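Alvarado 25 – Fieltro adhesivo de protección para superficies

Referencia y disponibilidad
Fabricante: Dollberg. Distribución: Masville. Suministro en rollo o en piezas troqueladas. Los pedidos con medidas especiales se confirman por escrito antes del corte.

Descripción del producto
Alvarado 25 es un fieltro punzonado de fibra sintética con respaldo autoadhesivo acrílico. Se emplea como capa intermedia entre piezas rígidas para reducir el rozamiento, amortiguar el contacto y evitar marcas en acabados mate o lacados. Sus aplicaciones habituales son guías de cajón, topes, bases de aparatos de sobremesa y carcasas de herramienta.

Datos técnicos
Ancho de rollo: 25 cm
Longitud de rollo: 14 m
Espesor nominal: 2 mm
Temperatura máxima de servicio continuo: 35 °C
Colores: blanco, gris, antracita
Corte: cuchilla, tijera o troquel

El espesor se mide sin carga. Bajo compresión permanente el material pierde casi 14 % de su altura inicial; conviene tenerlo en cuenta en ajustes con poca holgura.

Preparación y montaje
La superficie debe estar limpia, seca y exenta de grasa o silicona. Retire el papel protector por un extremo y aplique la pieza con presión uniforme, avanzando hacia el lado opuesto. No estire el fieltro durante la colocación. En superficies curvas se recomiendan tiras estrechas; una pieza ancha tiende a levantarse por las esquinas. La adhesión definitiva se alcanza a las 25 horas.

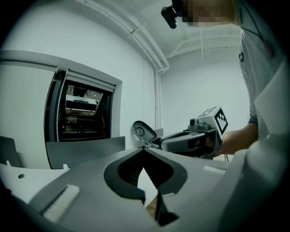 Piezas de fieltro blanco sobre un cuerpo gris de acabado mate.

Mantenimiento
Aspire el polvo con boquilla blanda. No utilice disolventes ni vapor. Las piezas apelmazadas se sustituyen completas – no se admite superponer una capa nueva sobre la anterior. Los restos de adhesivo se eliminan con la espátula de plástico Surkside, que se vende por separado.

Consultas técnicas
Guadalupe Hinojosa, corte y medidas especiales
Leobardo Arellano, adhesivos y compatibilidad de soportes

Ficha revisada el 16 de noviembre de 2020. Sustituye a la edición de junio.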